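Skullura FAQ: Factions, Settlements and Saves

Last updated Jan 19, 2025

These are the questions we get most often about Skullura since the October patch. Answers apply to the PC and console versions unless noted. If something is missing, post in the help section of the forum and we will add it here.

Which factions can I join?

Three: the Chu, the Noltham Guard and the Ferrymen. The Salt Dogs are hostile for the whole campaign and cannot be joined. They will trade with you at the Zutedley crossroads if you come unarmed, but this does not count as membership and gives no reputation.

When do I have to pick a side?

At the end of the quest "High Water." Before that you can run jobs for all of them. After it, the two you turned down will stop offering contracts. They stay neutral unless you attack one of their patrols.

Can I switch factions later?

Once per save. Talk to the clerk in the Noltham customs house and pay 529 scrip. Your reputation with the old faction drops to zero, and any faction armor you are wearing is taken. Put it in a storage chest first and you will keep it.

How much reputation do I need for the top rank?

475 points. Patrol contracts pay the most for the time they take. Donations stop counting once you reach the second rank. The menu still lets you donate after that, and the items are lost.

Where is the Chu quartermaster?

Under the rail bridge, on the east bank. She is only there during the day. If the bridge was destroyed in your game, she moves to the pump house after you sleep once.

How do I unlock the workshop?

Clear the flooded depot north of Zutedley, then talk to the foreman. The first workshop level lets you repair weapons and take apart scrap. The second adds armor plates and ammunition. You need a power line to the building before the second level shows up in the build menu.
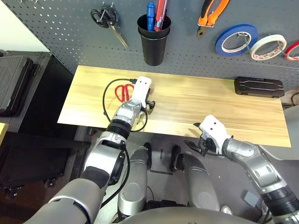

Pliers, scissors and screwdrivers on the pegboard over the bench.

Do repairs lower the maximum condition of a weapon?

Yes, by a small amount each time, unless you use parts from the same type of weapon. Repairs made at a faction armory do not lower it at all, but they cost scrip.

Why did my settlers leave?

Check water first. Settlers leave after two days without it, even if food and beds are fine. A pump that has been damaged in a raid still shows as built on the map, so walk over and look at it.

How many items can a storage chest hold?

343. Stacks of ammunition count as one item. Anything over the limit drops on the ground and disappears when you leave the area.

Is there a level cap?

No, but you stop earning skill points when every skill is full. Experience after that only raises your carry weight.

Does the game have co-op?

Two players can play together after the opening chapter. Story progress is saved for the host only. The guest keeps gear, experience and scrip, but not reputation.

My save will not load after the patch. What should I do?

Remove all mods and load an autosave from before you entered Noltham. Most broken saves were made inside the customs house. If the older save does not load either, send the file to Zane Ramanauskas through the forum and include your platform and game version.

Can I use maps from this site in my own guide?

Yes, with credit. The faction maps were drawn by Aurel Tănase and the settlement plans by Tõnu Petrauskas.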